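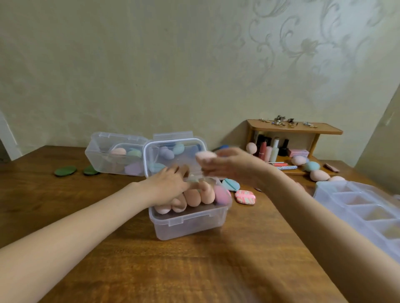
4.3 Teaching the small-item sorting task

The Hako tabletop unit learns a sorting task from demonstrations made by hand. Read section 4.2 (Table and lighting) before you start.

Scope. Release 2 handles rigid items up to 260 grams. Soft items, such as makeup sponges and powder puffs, are supported in trial mode only. A person must stay within reach of the stop button for the whole run.

1. Place the storage boxes on the table with the lids fully raised. The unit cannot work clip latches.

2. Load the items to be sorted. Leave other objects where they are normally kept. A cleared table gives a task file that fails in daily use.

3. On the panel, select Teach, then Soft items. Enter a task name of up to 12 characters.

4. Pick up one item between finger and thumb, move it over the box, and release it. Keep the fingertips in view of the head camera.

5. Repeat until the counter reads 500. The session may be paused and resumed.

6. Select Build. Do not move the table while the build is running.

7. Select Trial run and watch the first full cycle.

Note: Clear plastic is the most common source of error. The depth sensor may read a raised transparent lid as open space. If the arm touches the lid, apply marker strips along the rim and repeat step 7.

Note: Sponges packed side by side are often gripped in pairs. Set Grip width to Narrow. If pairs are still lifted, unload part of the row by hand.

CAUTION: Earrings and other small jewelry are below the minimum item size. Mark the area that holds them as a keep-out zone before any trial run.

CAUTION: Do not assign bottles or nail polish to this task. Grip force for soft items is too low to hold them.

Known limits. The unit does not sort by wear or cleanliness, close lids, or recover items dropped off the table. These steps remain manual. In bench tests at Grandmont, Tymofii Dovhaniuk found hand sorting faster for every soft item tried. Use trial mode for evaluation, and do not schedule unattended runs.

Next: 4.4 Keep-out zones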